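What Is an Extradition Treaty?

Suppose a person breaks the law in one country and then gets on a plane to another. Can the police follow and make an arrest? No. Police officers have power only inside their own country. To get the person back, the first country has to ask the second one for help. Sending someone back to face a court is called extradition (say it like this: ex-truh-DISH-un).

Many countries sign agreements about this before they need them. An agreement between countries is called a treaty. When 2 countries sign one, it is called a bilateral treaty. "Bi" means two, as in bicycle.

How does it work?

Let's make up two countries, Nallura and Suvum. A man is accused of stealing 80 gold coins from a museum in Nallura. He is found living in Suvum.

First, Nallura sends a written request. It says who the man is, what he is accused of and what proof there is. The request goes to Suvum's government through an embassy, the office one country keeps inside another.

Next, a judge in Suvum reads the papers. The judge does not decide if the man stole the coins. That is a job for the court in Nallura. The judge only checks that the rules of the treaty have been followed. The man can have a lawyer and can argue against being sent back.

Last, the government of Suvum makes the final choice. If it says yes, officers from Nallura come to collect him.

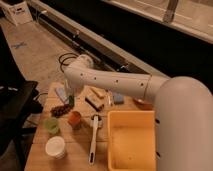
Can a country say no?

Yes. Most treaties say that the act must be a crime in both places. If something is against the law in Nallura but allowed in Suvum, the answer will usually be no. A country may also refuse if it thinks the person would not get a fair trial. Some countries will not send away their own citizens – they may hold the trial at home instead.

How long does it take?

It can take months or years. A request sent in July might still be in court the next July, as each side can ask for more papers or another hearing.

Words to know

Treaty: a written agreement between countries
Embassy: an office that speaks for one country inside another
Citizen: a person who legally belongs to a country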